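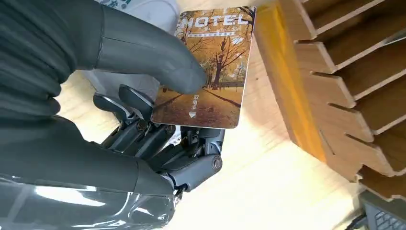 A key card and a slotted wooden rack

About Pluvent

Pluvent is a small games studio based in Flidley. We make puzzle and management games for PC and handheld consoles, and we publish them ourselves.

The studio was set up by Stefaniia Bondarchuk, who had spent several years testing other people's games and wanted to design her own. Our first release, Macedo, is a railway puzzle game with 105 levels. It came out in January and has had 2 free updates, mostly bug fixes and a colour-blind mode that players had asked for on the forum.

There are 15 of us now. Most of the team work on Vuketti, a game about running a harbour town through a long winter. A closed test is under way with 751 players signed up, and their reports decide what we fix each week. Art, code and sound are all done in house. Translation is done by freelancers, who are named in the credits.

We don't sell loot boxes or season passes. A game is bought once and can be played offline.

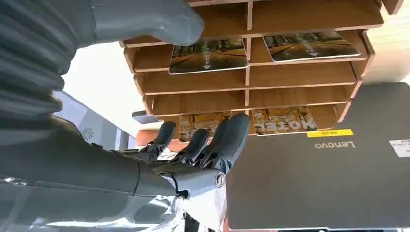 Can I still join the Vuketti test?
The current round is full. Places in the next one will be offered through the studio newsletter, and Macedo owners will be asked first.

Page last updated 2026-03-21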